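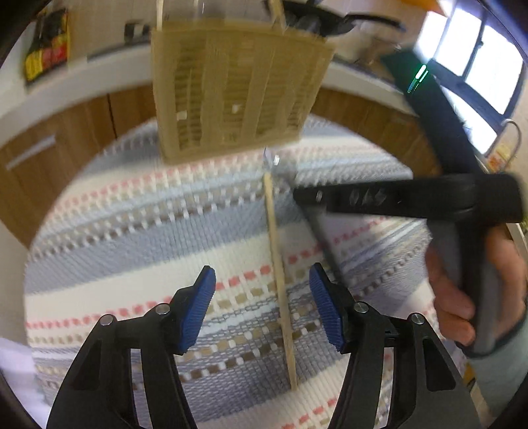
## Thursday at Plurnell

Plurnell held its open day on Thursday and I got 22 minutes at the table. The station covers hand-held grippers, two fingers with ridged blue pads, operated by a person. Brahim Shehata ran it. The task set is utensils and a slatted basket, on striped fabric.

I asked about pad wear. Brahim swaps them after 17 sessions, left and right together. Ridges run across the finger, so a thin stick held lengthwise can still roll. Chopsticks get dropped more than anything else on the list. Clear plastic is a separate problem: the segmentation model (Filier, version 3) tends to find the highlight on a spoon and lose the handle.

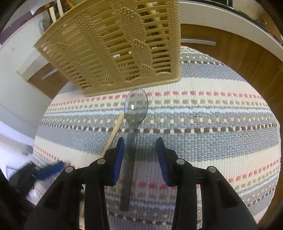
*Clear spoon between the pads, thin wooden stick to its left.*

Lai-ching Fung wanted to know about latency and got a number for the arm version only, which wasn't running. I'll ask again by email. Parking is behind the building; the front lot fills by 9.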